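Home Stories Poems Essays Back Issues Submit

The White One
May
By Omolara Akinola

Print this story | E-mail this story

By the time I got to Kettani's the front window had already been papered over and Mr. Morsy was sitting on the step eating an orange.

"You're late," he said, and I said I wasn't, he'd told me nine, and he said he'd told everybody eight and then told me nine so I'd be there by eight-thirty. I've thought about that a few times and I still can't follow it.

Anyway. I'd worked Saturdays at Kettani's the whole time I was in high school (greeting cards, gift wrap, those little erasers shaped like fruit that kids would bite) and when Ashraf Morsy called to say he was shutting the place and could I help pack up the back room, I said yes before he'd finished asking. I had just quit the insurance office. I had a car with a big trunk. And I'll be truthful, I wanted to see the back room again. It was the best room in Plukismont when I was sixteen! It smelled like glue and new cardboard and there was a radio in there that only got one station.

Hanane was inside already with her sleeves rolled up. She'd made labels. KEEP, SELL, GIVE, and then a fourth one that said ASHRAF WILL ARGUE, and she had a whole corner of the room marked off for that.

"Start on the long shelves," she told me. "Anything in a roll, it goes in the beige boxes. Anything flat, the brown ones. Don't let him help you."

So I started on the long shelves. I did brown kraft paper and the shiny red stuff that sheds, and a lot of tissue that had gone yellow along one edge where the window got at it. There was a carton of ribbon marked 500 and I took their word for it. There was a box of birthday candles, all stuck together in the shape of the box, which I put under GIVE and Hanane silently moved to the trash. We had the radio on. It still only got one station, though the station had changed and now it was a man talking about soil.

Behind the tissue, standing up in the corner where the shelf met the wall, was the white one.

I knew it right away. It had been in that same corner when I was sixteen. It came up to my ribs then and it comes up to my ribs now, so I suppose neither of us has been doing much. It was fat and white and smooth and it leaned a little, and when you put your hand on it, it wasn't cold like plastic and it wasn't quite papery either. There was no label on it and no loose end. I used to hang my coat over it. Once, in a very slow week after the holidays, I drew a tiny face on the bottom with a pencil, and I tipped it over to check and the face was still there, looking a lot less pleased than I remembered.

"What is this?" I yelled.

Hanane came over. She rapped it with a knuckle, then she got her arms around it and lifted, and set it down again.

"It's heavy for a tube," she said.

"So it's a roll."

"It's light for a roll."

Mr. Morsy came in wiping his hands on his pants and stood looking at it with his head tilted the same way it was tilted. I asked him what it was. He said it was stock. I asked him what kind of stock, and he said the kind you don't sell.

"Did you buy it?"

"It came with the shop."

"So old Kettani bought it."

"Kettani told me it came with the shop," said Mr. Morsy, and he took it by the top and walked it, the way you'd walk a refrigerator, over to the ASHRAF WILL ARGUE corner, and stood there in front of it with his arms folded, all ready to go.

But we didn't argue. We had too much to do, and Hanane had called a man from Nornia who bought up leftover shop fittings and he was coming at two with a truck. So the white one just stood there while we worked around it. Every so often one of us would drift over. I caught Hanane sniffing it. I tried to find a seam with my thumbnail, all the way up one side and down the other, and I thought I had one for a second but it was only a dent.

At noon we ate on the floor. Word had gotten up the street by then, the way it does, and people started putting their heads in at the back door to say how sad it was about the shop and then, in the same breath, to look at the thing in the corner. I'd never noticed how many people had an opinion on it. They'd been buying their birthday cards twenty feet away from it for years with that door standing open behind the register.
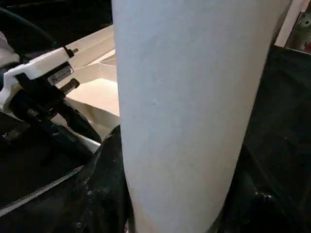 Mireille Khoury told us it was lining paper, the thick kind that goes up under wallpaper, and that her mother had done a whole stairwell with it and you could hang a coat hook on the stuff afterward with no nail. She said it was worth money. She said if we were giving it away she'd take it, and if we weren't giving it away then it was probably spoiled with damp and not worth having.

"Lining paper has an end," Hanane said. "Where's the end?"

"They glue it down."

"Who does?"

"At the factory," Mireille said, very firm, and helped herself to one of my olives.

Loubna El Ouafi from the bakery thought it was a display column, for the window, and that there had once been a pair of them with a shelf across the top. She remembered the shelf. She remembered a china dog on the shelf. Mr. Morsy said there had never been a china dog in his window in his life, and Loubna said it was before his life, and they went at that for a while. I got the feeling they'd been waiting to have it out over something before the shop closed and the dog was as good as anything.

I had my own theory, which I kept to myself, and I'll tell it here now that it can't hurt anybody. I thought it was full of something. When I was sixteen I was sure of it! I thought there'd be maps in there, or a painting, or (this was my favorite) one single enormous sheet of wrapping paper with a pattern so beautiful that old Kettani couldn't stand to cut it. I used to make up the pattern while I priced erasers. There were foxes in it. There were foxes and some kind of a river, and the river went all the way around the back and joined up.

The Nornia man came at ten to two. He was very young and very polite and he had a tablet that he typed everything into with one finger. He took the long shelves, the card racks, the glass counter, and the cash register that didn't open unless you hit it. He typed and typed. Then he turned the tablet around so Mr. Morsy could see the number, and the number was 2,955.

Mr. Morsy looked at it for a long time. I looked at a spot on the wall. I don't know what he'd been hoping for, and I've never asked.

"And that?" said the young man, pointing his one finger at the corner.

"What would you put it down as?" asked Mr. Morsy.

The young man went over and crouched. He put his hand flat on it, same as all of us had. He leaned his ear in close, and I want you to know that three grown adults and a bakery owner stood there holding their breath.

"I'd have to put Miscellaneous," he said.

"How much for Miscellaneous?"

He scrolled. He scrolled back up. "Seven," he said.

"Seven dollars!" said Hanane.

"I can't change it, it's a set price. It does it by itself."

Mr. Morsy unfolded his arms. I thought he'd laugh, or else he'd throw the guy out, and I was sort of leaning toward the door in case. He just said no thank you, son, take the rest, and then he went out and sat on the front step again, and when I brought him his jacket he had another orange going. I don't know where he was getting them.

It took an hour to load the truck. After that the room was hard to be in. You could hear your shoes. Hanane swept, and I carried the beige boxes out to my car. The tissue had to ride in front with the seat belt on, which dinged at me until I buckled it. Loubna had gone back for the afternoon bread and Mireille had gone home with four rolls of kraft paper and the radio, having talked herself out of the white one completely.

"You take it," Mr. Morsy said. He'd come up behind me. He had it under his arm by then, tipped sideways, and he was breathing hard.

"Me? Why me?"

"You drew on it."

I went red all the way up. I'd have sworn he never knew. I started to say I was just a kid and it was only pencil and he waved the orange peel at me to make me quit.

"I moved it to sweep," he said. "Every week I moved it to sweep. Every week, that face."

We couldn't get it in the trunk. We tried it longways and cornerways and with the back seats down, and in the end it went in through the rear window and across the middle, with the top sticking out between the two front seats right next to my elbow. I drove home like that, very slowly, with the tissue buckled in on one side of it and me on the other. At the light by the bus depot a woman in the next lane looked over at the three of us and then looked straight ahead.

I live at 326, third floor, no elevator. I'm not going to describe the stairs.

It's in my hallway now, behind the door, leaning. My sister came over and hung her coat on it without even asking what it was. She did ask later, when she was leaving and couldn't find her coat, and I gave her all of it, the lining paper and the china dog and the seven dollars, and she said, well, for crying out loud, get a knife and find out.

I said I would. I went and got the good knife, even. I stood there with it, and she stood there with one arm in her coat, and we could hear the people downstairs running a bath.

"Or after dinner," she said.

So I put some rice on.

Back Issues Submit Contact Top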